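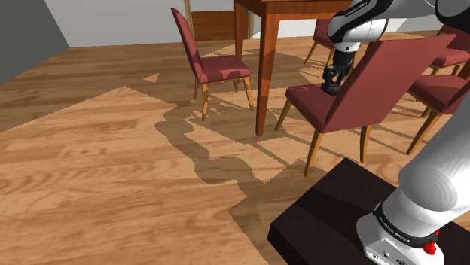

Lensa Tekleab

1/ Zistness has changed how publishers are paid for newsletter sponsorships. The new terms apply to all accounts opened through our programme. Please read this thread before you accept your next booking.

2/ Sponsors will now be charged a flat fee for each issue. Payment per click has ended for newsletters. It remains in place for banner space on websites, and those rates have not changed.

3/ To be listed, a newsletter must have at least 900 confirmed subscribers. Addresses that have not opened an issue since July are left out of the total. Publishers keep 80 per cent of each fee.

4/ Payment is made 30 days after the issue is sent. Publishers using Jareo for their invoices need take no action. Those using Furtado must enter their bank details again under Account, then Payments.

5/ Every sponsored section must carry the word "Sponsored" directly over the first line, in the same size of type as the text. Labels placed in the footer will not be accepted.

6/ We have been asked whether a publisher may turn down a sponsor. Yes. Bookings may be refused without charge until the copy has been approved. After approval, the fee is returned to the sponsor in full and the slot is closed.

7/ The 738 publishers who moved across from Prososham keep their present share until their contract is renewed. Renewal letters will be sent by email.

8/ Questions on contracts should be addressed to Lợi Đặng in Publisher Accounts. Questions on labelling may be left as replies to this post.

November 27, 2023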